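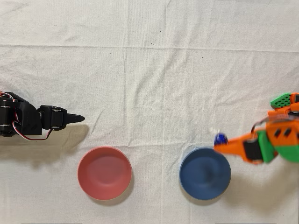 Start with the claim, because everyone in this room has repeated it at least once: wash your linens in the right stuff and they come out looking new. I said it myself for years, across the counter at Lideck, to people holding a receipt. Let them look at the slide while I talk. It's a plain off-white cloth with a long fold line still running across it and a handful of tiny dark specks. Ask for hands: who would sell a product to fix that? Most hands go up. Then ask who could say what the specks are. Wait. Don't fill the silence.

I can't tell from a picture either. Could be lint, could be scorch, could be anything. Say so plainly and move on.

Part one — what "stain" means on a label

Read the back panel of the Gustaseck bottle out loud, slowly. "Helps lift the look of everyday stains." Go back over "helps." Go back over "the look of." A customer hears "removes stains." The label never said it.

Mention that the old bottle had a chart with blood, wine, grass and grease on it. The new one has a leaf. Price went up both times the label changed.

Part two — the test

Tell them how the Cartwright trial was run, since people quote it in our trade as if it settled the matter. 36 cotton napkins, one kind of stain (tea), washed within the hour. Who washes a napkin within the hour? My customers bring me a tablecloth in November that was last used in the spring and has been in a drawer with the gravy on it.

Also no plain-water group. I asked for one and was told it "wasn't in scope." If you don't wash some of them in plain water you have no idea what the product did. Pause here, people usually want to write that down.

So I did a small one of my own. 26 napkins from the same bolt, half with the product and half with ordinary detergent and a longer soak. I mixed them up in a basket and asked the counter staff to sort the good ones from the bad. They couldn't. I don't claim this proves much. It's a small test run by a person with an opinion, and they should hear me say that.

Part three — optical brighteners

Keep this short, last time it ate 20 minutes. Brighteners don't clean. They take in ultraviolet and give back blue, and the eye reads that as whiter. Fine on hotel sheets. On an undyed or cream cloth you can end up with something the owner no longer recognizes, and then you are on the phone.

Bring the small UV lamp. Check the battery. Pass the two swatches down the left side first.

Part four — what I'd tell a customer

Cool water first for anything with protein in it. Time does more than product. Test a hem. Don't iron until you're sure the mark is gone, heat can set it. And it is all right to hand a cloth back and say it won't get better than this. I lost 2 accounts saying that and I'd say it again.

If somebody brings up the Grakov enzyme powder — I have used it, it's decent on egg, I have seen no figures for anything else. Ask them if they have. Usually it's the brochure.

Leave the questions open. Skip the handout slide if we're running over.

Filed under: Talks & Handouts, Fabric Care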